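Sprechnotizen: Licht und Ton in kleinen Gebetsräumen
Bhavana Acharya, Donnerstag, 29. April 2021

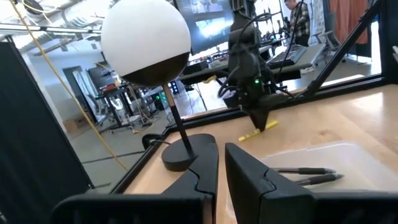 Kugelleuchte mit schwarzem Fuß auf einem Holztisch

– Begrüßung, kurz zum Tempelverein: 274 Mitglieder, Hauptraum für 40 Personen.
– Im März Umbau begonnen. Altar bleibt an der Ostwand.
– Abendliche Arati: Deckenlicht aus, nur Lampen am Altar. Ältere Besucher brauchen trotzdem Licht zum Mitlesen der Texte.
– Lautsprecher: Gesang war hinten kaum zu verstehen. Budget 600 Euro, Angebot von Rotano zeigen.
– Fragen erst am Schluss.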